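Testmont Town Boards > Food & Drink > Snack swap by mail, who's in?

crinklecut_24
Posted 2009-01-27
OK so the July swap was so much fun that I want to get another one going before spring! For anyone new: you fill a box with chips, crackers, whatever your corner store has that mine doesn't, and mail it to the person you're matched with. They do the same for somebody else. Spending limit is up for discussion. I've been reusing boxes from my own orders and they hold up fine, torn tops and all – you just tape across.

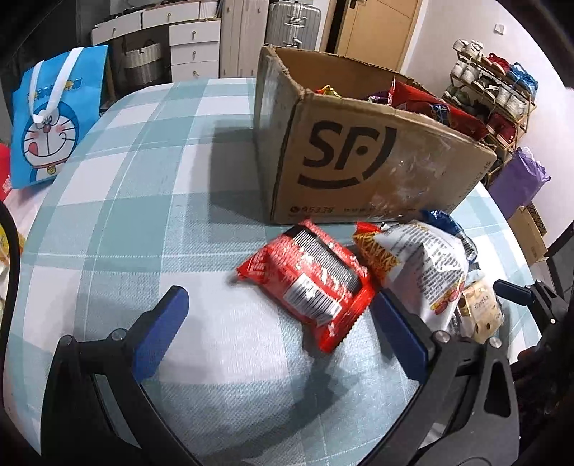

SF box on the checkered tablecloth

Post below if you want in and tell us what you can't eat.

saltlick
In! No shellfish for me. Last time I got three bags of those Sellari rosemary crackers and I still think about them. Whoever sent those, please be my match again.

porchlight971
I'm in, but can we talk about the boxes? I got one in July with no top flaps and one strip of tape over the hole, and half of what was inside was dust. Please use a box that closes. The post office on Stidton Road has them free if you ship flat rate.

crinklecut_24
Fair, but flat rate costs more than the snacks do if you're sending chips. They weigh nothing! A piece of cardboard cut to size makes a perfectly good lid.

porchlight971
It makes a lid. I don't know about perfectly good.

mrs_dill
You're both packing too loose, if you ask me. I've mailed cookies overseas since 2000 and what breaks things is empty space. Stuff the corners with the soft bags (gummies, marshmallows) and put the chips in the middle standing up. Leave the air in the bags, it's a free cushion.

saltlick
Standing up is genius, I've been laying them flat like a fool

crinklecut_24
Yes to standing them up!! Also I want to make a case for tomato flavor. People here act like it's ketchup chips and it is so much better than that, sweeter and a little tangy, and on a corn cone it's the best thing going.

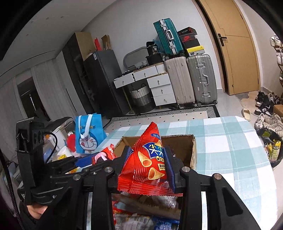
The import aisle at Frimpong Market has a whole shelf now, so there's no excuse for 13 bags of plain salted like we had last round. Go weird! Try the shrimp ones! (Not for saltlick.)

tater_dad
Hey, I sent some of that plain salted. My match has little kids and they ate every bag.

crinklecut_24
OK, plain salted is allowed for kids. Sorry tater_dad.

porchlight971
Put me down, no nuts. And I'm using a real box.

mrs_dill
I'm in too. Can we set the limit before you draw matches this time?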